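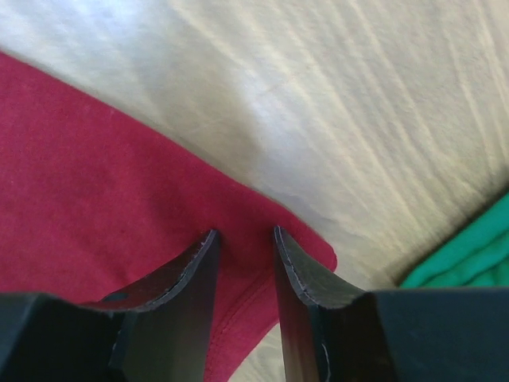 Juwita Lubis wants to know whether she should stop teaching her kids to fold, seeing as a machine will be doing it by the time they have homes of their own. She wrote in after last month's page on closet shelves, and her letter was so cheerful that I have been carrying the question around with me ever since. My short answer is no, Juwita, keep teaching them! My long answer is the rest of this page.

Household » Laundry Room » Folding and Putting Away

Tuesday, September 7, 2021
By Hậu Hồ

Filed under: Chores We'd Gladly Hand Over

I have been folding other people's laundry for a good part of my life, first at a guesthouse in Pratport and later in the back room of the Skarkdale laundry, where we did 300 hand towels on a busy day and thought nothing of it. So I come to this with some pride, and I'll admit I was rather pleased to learn that cloth is one of the hardest things you can put in front of a robot. A cup stays cup-shaped wherever you set it down. A cloth has a new shape every time you let go of it, and half of it is usually hiding under the other half.

Think about what your hands do with a plain red cloth lying flat on a table. You slide a fingertip under the corner, you feel whether you have one layer or two (your fingers know before you do), and you lift. A gripper with two stiff fingers has to find that same corner by looking, come down at the right height, and close on the fabric without scraping the wood. Too high and it pinches air, too low and it's pushing on your table. I have watched a good many videos of this over my morning coffee, and when one of those machines gets a corner up I cheer out loud, which startles the dog.

Can they fold at all, then? Yes, some can, under kind conditions — a clear surface, good light, cloths of one size. Where they come unstuck is the basket. A tangled heap with a sock inside a pillowcase is still a job for a person, and I would not clear a space in the laundry room for a helper just yet. My cousin in Petchrat put aside 4000 for one a while back and has since spent it on a very nice dryer.

What I like best about all this is that the habits that would help a machine help the rest of us too. A few I'd pass along:

Start flat. Smooth the cloth out completely on a hard surface before you make the first fold. Folding in the air is quick, but the corners wander.

Use the hem as your guide. Bring hem to hem and the cloth will nearly square itself. If the stitching has puckered in the wash, give it a gentle tug along its length while the cloth is still damp.

Keep colors in separate piles. I do my reds apart from my greens, and whoever puts them away knows which shelf they belong on without asking me.

Stick to one size if you can. We bought 100 matching cloths at Skarkdale and the folding went so much faster that we gave the odd ones away for rags.

Stack no higher than 5 if the shelf is a narrow one. Taller stacks lean, and then somebody pulls from the middle and you're back where you started.

As for the shop floor, I hear more hopeful things. A linen service over in Jesevham feeds its flat sheets through a folding machine as long as my kitchen, and it does beautiful work, but a person still stands at the front and hands it the corners. That has been going on for years and I don't see the job disappearing by January.

So do show the children, Juwita, and start them on washcloths. Mine learned on the kitchen table with the radio on, and my youngest still folds hers in thirds, against everything I taught her — they fit her drawer better that way, she says.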